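Bumby Grid Table Cover, 900 Series
5 April 2019
By the Detora product desk

The 900 Series is a woven table cover for playrooms, craft rooms and shared work tables. The ground is pale, with a printed grid of thin black lines. Stock code 3528. Finished width is 900 mm; length is cut to order.

The grid is printed on the face side only. It gives a straight line to follow when trimming paper, setting out place mats or squaring up a pattern. It is not a measuring scale and should not be used as one.

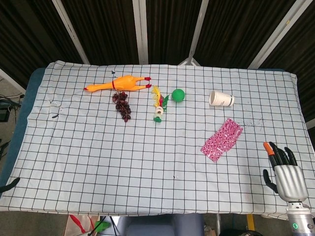

Grid cover on a blue table, with rubber chicken.

Covers are shipped folded. Fold lines relax after the first wash. For a flat surface, press on the reverse side with a warm iron while the cloth is slightly damp. Do not iron over the print.

The hem is turned twice and stitched with polyester thread. Corner weights are sold separately under the Šimko name and clip to the hem without piercing it. They fit table tops up to 78 mm thick, including any rail under the edge.

Allow for shrinkage of roughly 2 percent along the length. Orders placed through Stastusgate are cut with this allowance already added. Orders placed direct are cut to the length stated on the form.

Light toys and kitchen items can be left on the cover. Objects with rough bases may pull the weave when dragged, so lift them. Hot pans need a separate mat.

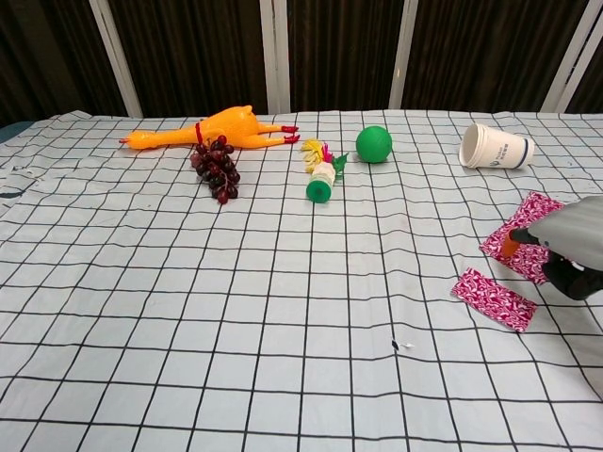
Care and storage

Machine wash cool with similar colors. No bleach. Line dry out of direct sun. Wipe spills with a damp cloth and mild soap. Store rolled, print side out. The wider version will be added to the price list in July and will use the same cloth, thread and hem.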